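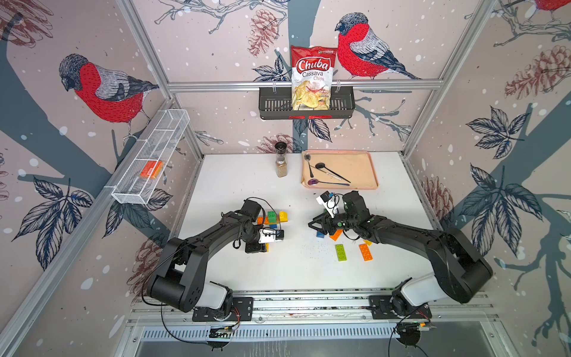

Courses > Early Years > Play and Materials > Handout 5

Handout 5: What do building bricks teach?

Read this before the seminar. It is a short one, and I would like you to argue with it.

Claims made for toy bricks are large. Catalogs and parenting magazines tell us that bricks build spatial reasoning, early math, patience, cooperation and sometimes character. Some of this may be right. Most of it is stated with far more confidence than the evidence allows, and you should be suspicious of any claim printed on the side of a box.

Start with the usual study design. Children who play with bricks a lot are compared with children who don't, and the first group scores higher on a spatial test. Fine. But children who already like spatial puzzles will pick up bricks more often, and homes that buy bricks buy other things too. Before you accept the conclusion, ask who chose the toy.

Sorting

We often hear that a mixed handful of bricks "invites sorting." Does it? Put orange, blue, green and yellow pieces on a white surface and an adult sees color groups at once. Plenty of three-year-olds see something to push off the table. If a child does sort, write down what was said just before. "Where do the blue ones go?" is an instruction, whatever the tone of voice.

Note also that color is the dullest property a brick has. A flat plate and a full-height brick of the same color behave very differently in a stack, and a child who groups them together may have learned less than one who complains that the plate is "too thin."

Stacking

A small stack counts as evidence of very little. Look for these instead:

- does the child turn a brick before placing it, or only after it fails to fit?
- is a second brick placed to hold the first, or just put down next to it?
- does anything get taken apart on purpose?

In the Ernport nursery notes (your reading pack, pages 2 to 4), Morag Lindsay records the third of these once in a whole morning. I find that more useful than the glowing summary at the end of the same notes.

Quantity

Suppliers like big tubs. The Lodard set comes with 500 pieces, the Zavex with 600, and both are sold on the idea that more bricks means more ideas. I have never seen this tested properly. A small pile on a clear table is easier to observe, and in my view children stay with it just as long, but that is an impression and you should treat it as one.

For the seminar

Bring one claim about bricks from a package or website. Write down what would have to be observed to show it was false. If you can't think of anything, bring it anyway and we will start with that one.

K. Farquharson

Comments

Flora Dalgleish: Isn't "push off the table" a bit unfair on three-year-olds? Mine lined up every yellow piece she could find and no one asked her to.

Kenna Farquharson: Then write it up, including what you were doing at the time.

Raghda Harb: My copy of the pack is missing page 3. Is the Ernport table on that page?

Ewan Leckie: Yes, bottom half. I can bring a spare.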